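Eligibility and paperwork check, Firkent Prize for Applied Research
Spring round, checked in May before files go to the jury

Files received: 103
Passed at first check: 74
Sent back for correction: 20
Withdrawn or ruled out: 9
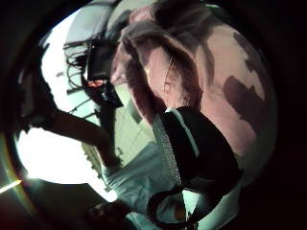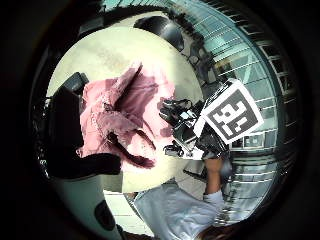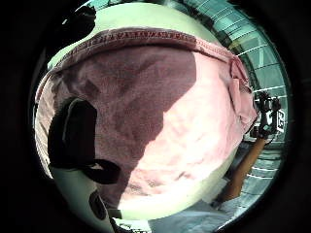 1. Application form complete and signed
OK, with comments. Four forms had no signature on the last page. All four have been asked for a new copy. The online form still lets people submit without it - to be fixed before the next round.

2. Place of work within the region
OK. Two applicants had moved since applying. The rules go by the closing date, so both stay in.

3. Letter from the host institute
Not OK. Eleven letters missing or undated. The Charpentier Institute sends one letter for all its applicants, and we have accepted this in past years, but the wording of rule 6 does not allow it. Either change the rule or ask for separate letters.

4. Summary for general readers, one page
OK. Several run over by a few lines. No action.

5. Statement of practical use
Comments. This part counts for half the marks and is still the weakest. Five files repeat the summary word for word. Returned with a note.

6. Conflict of interest forms from jury members
Not OK at time of check. One form outstanding. That member gets no files until it is in.

7. Earlier funding declared
OK. Compared with the Brimen Fund list, 277 entries. One grant had been left off and has now been added by the applicant.

8. Storage of files
OK. All files are in Prindateck under the round folder. Old jury logins from last year were still active and have been closed.

9. Prize money and payment details
Not checked. Bank details are only asked for after the decision.

Corrections are due back by noon on the closing day for returns. Files that come in later go to the next round, if the applicant agrees in writing. Items 3 and 6 to be checked again before the jury pack is sent out.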